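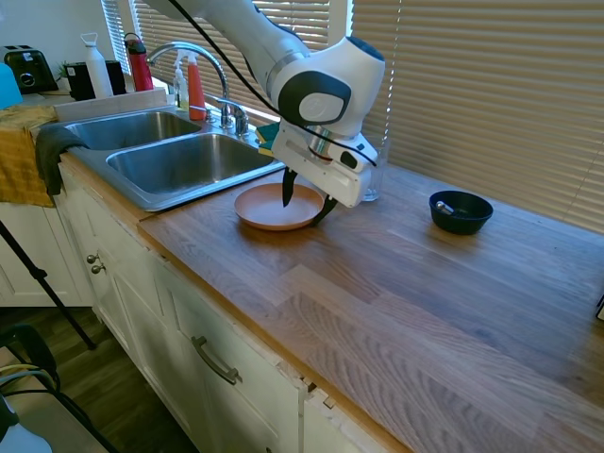
Lohnt sich eine Arbeitsplatte aus Massivholz direkt an der Spüle?
Mit regelmäßigem Ölen und einem trockenen Tuch in Reichweite lohnt sie sich, pflegeleicht ist sie aber nicht.

Zuletzt aktualisiert: 12.1.2025
Seite drucken | Per E-Mail versenden

Getestet: Blockverleimte Arbeitsplatte »Winow« von Gaketti mit Doppelbecken aus Edelstahl

Die Platte kam ungeölt und auf Maß gesägt. Bezahlt haben wir 1.070 Euro inklusive Ausschnitt für die Spüle, Lieferung extra. Das Angebot von Kowalczyk lag für Platte, Becken und Montage bei 2.916 Euro, dort wäre allerdings auch der Hahn dabei gewesen.

Vor dem Einbau dreimal ölen, auch die Unterseite und vor allem die Schnittkanten am Ausschnitt. In der Anleitung steht zweimal, das war an den Kanten zu wenig. Nach sieben Monaten ist die Fläche neben dem Becken etwas dunkler als der Rest. Aufgequollen ist nichts.

Das Doppelbecken ist ungleich geteilt, hinten klein, vorne groß. Ins große passt ein Backblech schräg hinein, im kleinen tropft Gemüse ab. Gebürsteter Edelstahl zeigt Kalkflecken weniger als polierter, Kratzer sieht man trotzdem. Der hohe Bogenhahn ist praktisch für Töpfe – bei vollem Druck spritzt es aber bis auf das Holz.

Rechts vom Becken stellen wir Teller ab. Glasierte Ware ist kein Problem, unglasierte Terrakotta hinterlässt nass einen Rand. Der ließ sich mit feinem Schleifpapier und etwas Öl beseitigen. Spülmittel und Sprühflaschen stehen besser auf der Fensterbank, der Schwamm am Beckenrand. Nasse Handtücher nicht über Nacht auf der Platte liegen lassen.

Pluspunkte: angenehme Oberfläche, leicht auszubessern, sauberer Ausschnitt.
Minuspunkte: Pflegeaufwand, knappe Anleitung, lange Lieferzeit nach Rindville.

Wir würden sie wieder kaufen – beim nächsten Mal mit Tropfrillen neben der Spüle.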